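斯凯代罗码头(Skedero)泊位与系泊设备检查表(附意见)

适用范围:浮桥、缆桩、羊角、护舷、岸电箱及码头卫生间。不含船只自身设备。
检查人:Antonina Savchuk
陪同:Yaroslav Chornovol
时间:周一上午,低潮前开始

一、浮桥与连接件

1. 铰链销轴:合格。二号浮桥靠岸一侧的销轴有轻度磨损,开口销已更换。
2. 浮筒吃水:合格。外端浮筒略低,左右高差在允许范围内。
3. 桥面防滑条:不合格。转角处有一段翘起,鞋尖容易踢到。已用黄漆标出,须在下次大潮前重新固定。
4. 导桩滚轮:合格。滚轮转动顺畅,导桩上附着的藤壶已铲除。

意见:翘起的防滑条上次检查已经写过一遍,当时只补了两颗螺钉。这次请Demchenko公司整段拆下,看清下面的木梁再装。

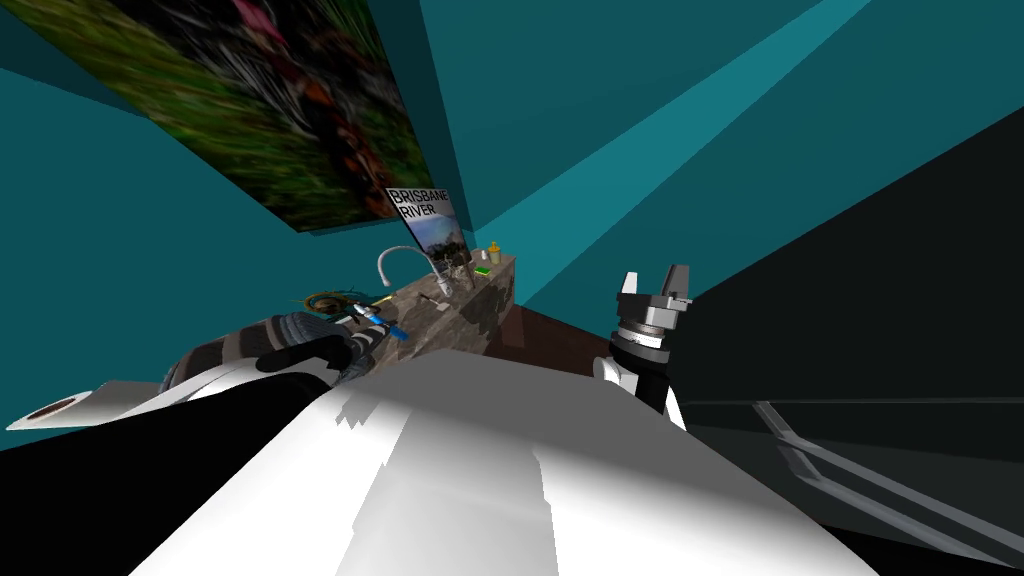
二、岸上设施

卫生间和淋浴间归入岸上设施一并检查,重点是地漏、漏电保护和夜间照明。漏电保护器按试验钮后正常跳闸,地漏排水正常,门外照明灯有一盏不亮,已报修。洗手台上方墙面只留了“BRISBANE RIVER”那张海报和旁边的大幅植物画,潮汐表和应急电话没有贴在这里。按规定,这两样应放在船员洗手时抬头能看到的位置。建议贴在海报同一面墙上,高度与视线相平,塑封后四角固定。

5. 应急电话牌:不合格,缺一处。
6. 灭火器压力:合格,指针在绿区。
7. 急救箱:合格,敷料未过期。三角巾少一条,已补。

三、缆桩、羊角与系泊钩

8. 羊角底座螺栓:逐个用扭力扳手复紧。外侧泊位有一只羊角松动,拆下后发现垫板偏薄,已换厚垫板。
9. 固定缆绳磨损:三根需更换,均为靠防波堤一侧的船尾缆。磨损点在导缆口,应加护套。
10. 快脱钩:带负荷试脱两次,均能脱开。第二次手柄偏紧,加油后恢复。
11. 备用缆绳:存放处干燥,标签清楚。

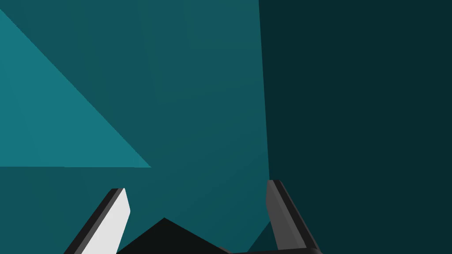

第10项的试脱方法再写明一次,省得下次各做各的。先用绞盘把缆绳拉到工作张力,人站在缆绳侧面,绝不可站在回弹线上。脱钩由一人操作,另一人看护,口令只用“准备”和“放”。手柄若一次拉不动,先松绞盘再查原因,不要用锤子敲。Iraklis Vlachopoulos问能否空载试脱来代替,答复是不行,空载脱得开不说明受力时也脱得开。

四、护舷与防撞

12. 立式护舷:合格,表面有擦痕,未见开裂。
13. 转角护轮:不合格。126号泊位的护轮轴套松旷,转动时有异响。配件已向Clisora订货,到货前该泊位只停小艇。
14. 护舷吊链:合格,卸扣均有保险丝。

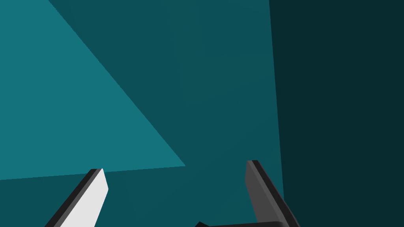
护轮停用期间,泊位口要挂临时软护舷,每天早晚各看一次绑绳。从Detcombe方向进港的船遇西风容易压向这个转角,值班员应在船只进港前用无线电提醒,让其从外侧绕行。Vsevolod Kuzmenko已把提醒内容写进值班本。

五、岸电与照明

15. 岸电箱门锁与密封条:合格。有一只箱门密封条老化,列入下季度更换。
16. 插座接地:合格,逐路测量。
17. 引桥灯:合格。灯罩内有积水,已倒净,排水孔重新打通。
18. 落水爬梯:合格。最下一级踏棍长有海藻,已刷洗,退潮时再复查。

六、待办

转角防滑条:Demchenko公司,大潮前完成。
船尾缆及护套:Leandro Llorente领料更换,约4个工时。
护轮轴套:到货后当天安装,装好须转动试验并签字。
潮汐表与应急电话:Yaroslav Chornovol张贴。
门外照明灯:报修单已交,待电工上门。

复查时只看不合格项和待办项,其余项目按三月的常规检查进行。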